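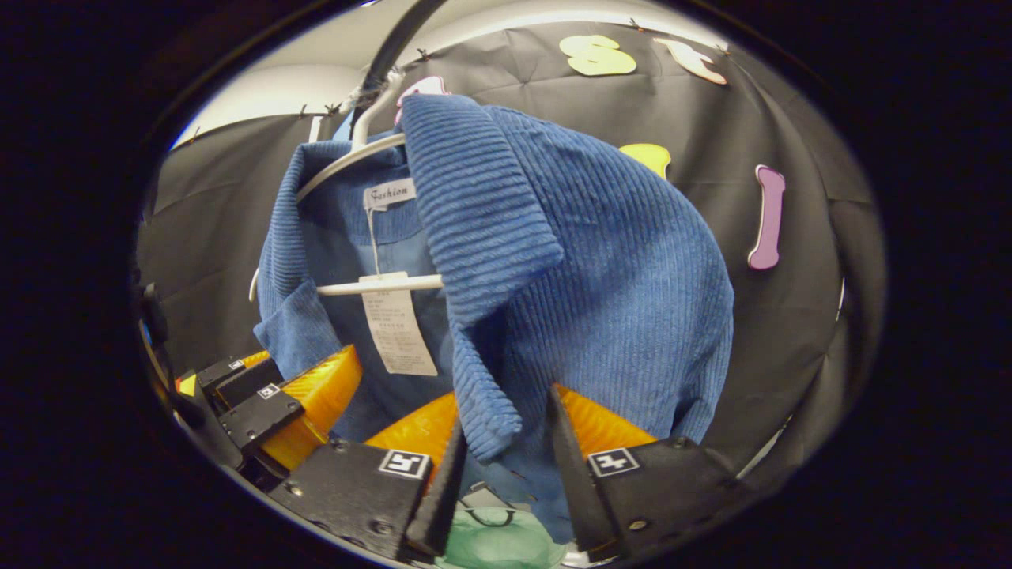
# Questions people ask before their first demonstration shift

Welcome, and thank you for signing up to teach with us at the Tollton site. Most of what follows came out of the notebook by the sign-in desk, where people have been kind enough to write down whatever puzzled them, and a few of the answers have grown rather long over the months because there was always one more thing worth adding. Read the parts you need. You can always ask again in person, even if it's written here.

Last updated 2021-08-22.

### Do I need to know anything about robots?

Not a thing! If you can hang up a jacket without thinking very hard about it, you already know the part we can't write down ourselves. You hold the Wornus gripper, you do the job with its two fingers the way you'd do it with your own finger and thumb, and the recording goes to the people who train the arm. Some of our steadiest demonstrators came from dry cleaning and alterations, and they were better on their first afternoon than most of us engineers are now.

### What's the difference between Wornus and Hilaten?

Wornus is the hand-held one. You carry the gripper yourself and there's no arm in the loop at all, so you can move at a natural speed and feel the cloth tug back at you a little, which is a big help with clothes.

Hilaten is our remote-control station. You sit down, move a pair of handles, and the arm copies you from the other side of the safety screen. It's slower and takes more patience, and you'll feel clumsy for the first hour or so (everybody does, please don't be hard on yourself). We use it mostly for checking whether the arm can really reach what a person reached, and for practicing how to get out of trouble.

New people start on Wornus. You'll get a turn on Hilaten once you've finished your first set of 300 demonstrations, or sooner if there's a free seat and you're curious.

### How do I hold the gripper?

Lightly, with your elbow near your side. Squeeze the trigger slowly and let the fingers meet the cloth before you pull. If you snatch at a hem, the fabric slides out and you end up chasing it around, and the robot will learn to chase it too.

Try not to turn your wrist further than feels comfortable. The arm has its own limits, and a big, showy twist that's easy for you may be something it can't follow.

### Why are there square black-and-white markers on the gripper?

They let the software work out how far apart the fingers are at each moment. Please keep your free hand, your sleeves and the garment itself from covering them for longer than you have to. A second or two of cloth passing over a marker is fine and happens all the time. If one starts to peel or gets a smudge on it, stop and tell the shift lead, and don't wipe it with anything damp.

### The view on the playback screen is round and everything bends. Is the camera broken?

It's fine! It's a very wide lens, and wide lenses curve straight lines near the edge. We want the robot to see plenty of what's around the fingers, so we put up with it. You'll stop noticing after a day.

### Why not just tidy the background and take the tags off?

We get this one a lot, usually from people with a strong sense of order, and I do sympathize. Clothes in shops and stockrooms have price tags dangling from them and collars folded every which way, with all sorts of things on the wall behind. If every demonstration were done against a perfectly plain wall with a perfectly pressed shirt, the robot would be lost the first time it met anything else. So leave the tags on, leave the collar as you found it unless the collar is the task, and please don't rearrange the foam shapes on the backdrop. The setup sheet tells you when it's time to change them.

### Which garments are hardest?

Everyone has an opinion. Mine is anything heavy on a slippery hanger. Corduroy is lovely to grip because the ribs give the fingers something to hold, but a corduroy jacket has some weight to it, and if you pull the hem down and toward you at once the hanger can swing. Wait for it to settle before you start the next demonstration. Thin linings are the other nuisance, as you can easily pinch the outer layer and the lining together when you only meant to take one.

### I dropped the garment. Should I delete the recording?

Please keep it. Press the yellow key, finish calmly if you can, and say "recovered" or "stopped" at the end so it gets sorted into the right folder. Of the 2,404 jacket demonstrations we'd gathered by the last tally, 454 had a slip or a fumble somewhere in them, and those have been some of the most useful for teaching the arm to try again.

The only recordings to throw away are ones where somebody's face or personal belongings wandered in, or where you forgot which task you were on.

### How long is a shift?

Two hours, with a break whenever your hand wants one. The gripper isn't heavy, but you'll feel it in your forearm if you've been reaching up to the hanger rod for a while. There's a step stool if you're on the shorter side, and there's always tea.

### What is Wei?

Wei is the program that sorts the recordings after you upload them. If it marks one of yours as "unclear," that's a note about tracking or lighting and no reflection on you. At the moment it has 1,331 recordings waiting for a second look, so yours may sit there a while.

### Can I watch the robot try what I taught it?

Yes, and please do! Trial runs are listed on the board beside the Hilaten station, and there are two chairs behind the screen. The next big round of jacket trials is planned for October. Bring a sweater, as that end of the room gets chilly.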